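Section 9: Recording two-arm handover examples

Working notes from the Idstead bench, set up for the Flokimix recorder

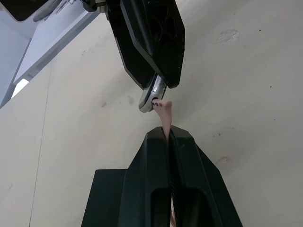 Before you start

I'm assuming you've already done the arm set-up and the homing routine, and that both arms answer when you nudge the leader handles. If one of them sulks at you, go back and sort that out first. I've tried recording with a half-homed arm to save time and ended up throwing away a whole afternoon of work.

The handover is my favorite thing to record and also the one that eats the most takes. One arm holds a soft strip, the other takes it, and the first lets go. Sounds easy! With a stiff part it pretty much is, but soft parts bend while you're lining up, so the learner needs to see plenty of slightly different bends and plenty of slightly different grabs.

You'll need both arms powered, the Sitport hub switched on, the wrist cameras plugged in, and a handful of soft strips. I use silicone ones from the Bezerra parts tray (any narrow, floppy strip will do fine).

Setting up the session

1. Open Flokimix on the bench computer and choose New Session. Pick "two-arm handover" from the task list. If it isn't there, your task file is old, so pull the new one from the shared folder and restart the program.

2. Check the live view from each wrist camera. You want to see the fingertips of the gripper that camera rides on, with space beyond them for the other gripper to come in. If the tips are out of view, loosen the camera screw, tilt, and tighten again.

3. Set the grip force slider to 75 for the receiving arm. I leave the giving arm on its default.

Note: the slider goes back to its default every time you close the program. I have a sticky note on the monitor about this and I still forget.

4. Type a session name. I go with the task and a batch number, so my last one was handover-1952. Don't put spaces in it, the exporter chokes on them.

Recording a take

5. Load the strip into the giving gripper by hand, then take your hands well back.

Caution: keep your fingers away from the tips while the arms are live. The grippers close faster than you'd think, and the foot pedal does not stop them. The red stop button does.

6. Press the foot pedal once to start recording and wait for the beep. Move only after the beep, or the first bit of motion gets chopped off.

7. Bring the receiving gripper in slowly with its fingers open. Line the gap up with the strip and let the strip slide in between. A bit of wobble is okay, and I'd even leave it in, as the learner has to cope with wobble too.

8. Close the receiving fingers. Now hold still for a slow count of two with both arms gripping. This is the part people rush (me included), and those takes are the ones where the learner later drops everything because it never saw a proper double hold.

9. Open the giving gripper and back it straight away from the strip. Don't swing it sideways, you'll drag the strip along with it.

10. Press the pedal again to stop. Two beeps means the take is saved. One long beep means the disk is full.

11. Mark the take Keep or Toss right then, while you remember it. I toss anything where I touched the strip after the start beep or bumped one gripper into the other. I keep the clumsy ones that worked out in the end, and I tag those "recovery" so they can be pulled out as their own group.

Mixing it up

Change something small every few takes. Turn the strip over, grip it a little higher or lower, come in from a different angle, swap which arm gives. I also move the desk lamp now and then. What I don't do is change the strip, the lamp and the arms all together, since a bad batch is then really hard to track down.

Note: little scuffs and specks on the panel behind the arms are fine and there's no need to scrub them off. Do wipe the camera lenses, though, every time you sit down.

How many to record

Our target for this task is 3000 kept takes. Please don't try to be a hero about it! My hands get sloppy when I go on too long, and it shows in the playback. I stop for coffee whenever I catch myself skipping the double hold.

Closing the session

12. Park both arms with the Rest button and wait until they've settled before you cut the power.

13. Click Export and leave the window open until the bar fills. Copying the folder by hand skips the Keep and Toss marks, so use the button even if it feels slow.

14. Play back the first and last takes from the exported folder. If the two wrist views drift out of step, restart the Sitport hub and export again. Renaming takes and merging batches are in Section 10.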